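Stitching practice at home: looking after thread, needle and pad

2938 shares 14 comments

These tips are for anyone practising instrument stitches at the kitchen table or on a workshop bench. Most of them are about keeping the thread under control, which is where the time goes when you are learning. None of it is for use on people or pets.

Setting up

Clear a space wider than you think you need. Put down a wipeable tray, and a damp cloth under the tray so it stays still. A side lamp is better than a ceiling light, as your own head will block the ceiling light when you lean in. Move the lamp until the cut edge of the pad throws a small shadow, then leave it alone.

Cheap silicone pads are fine. I use a Kenum pad and have turned it over twice. If you want something closer to the real thing, a piece of pork belly or a chicken thigh from the butcher does well — a 500 g piece lasts an evening. Keep it in the fridge until you start, pat off the worst of the moisture with kitchen paper, and bin it afterwards. Nothing that has been on the tray gets eaten.

Thread

Cut it to 40 cm. Beginners cut it too long to save on threading and then spend the evening undoing knots they never meant to tie. Dark thread shows up best on a pale pad. If it comes off the packet in tight coils, hold both ends and draw it out gently between your fingers before you start. Don't yank it.

Before each stitch, look at where the long end is lying. It should fall in an easy curve off to one side. A long end will happily drape itself over the hinge of the needle holder, and if you open and close the jaws without looking it can get pinched there and fray. Lift it clear first, then carry on.
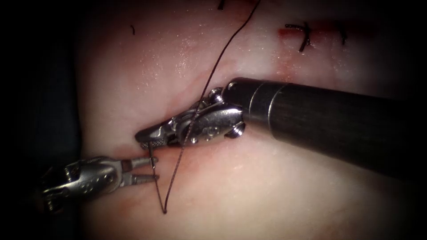
Salamatu Yusuf wrote in to say that she lays the spare thread on a strip of wet kitchen paper beside the pad, and it stops wandering about. She also ties her first few knots of the day with garden string on a chair back, just to get her hands going in the right direction.

I have tried the wet paper and it works with braided thread. With the slippery single-strand sort it made little difference.

Holding and passing

Keep the tips of both tools close to the cut and close to each other. If they are far apart, the thread between them goes slack and loops. Grip the needle a little past halfway from the point, never at the very tip. Use the textured part of the jaws for the needle, and go easy when you grip thread with it, as a rough jaw will chew through a fine strand.

When you pull a stitch through, stop while there is still a short tail left. Pull along the line of the pad and not straight up. The edges should touch. If they pucker, you have gone too tight, so cut it out and do another.

Cleaning up

Needles first, before anything else on the tray is moved. Drop them into a lidded sharps tub and check the cloth for strays. Wash the tools in warm soapy water with an old toothbrush, paying attention to the hinge and the grooves, then dry them open on a towel. A tiny drop of light oil on the hinge now and then keeps it moving.

Silicone pads want soap, a rinse and a dusting of talc. Store them flat — a pad kept folded will hold the crease.

Uchenna Okafor
Updated 2026-01-03

Share this page 14 comments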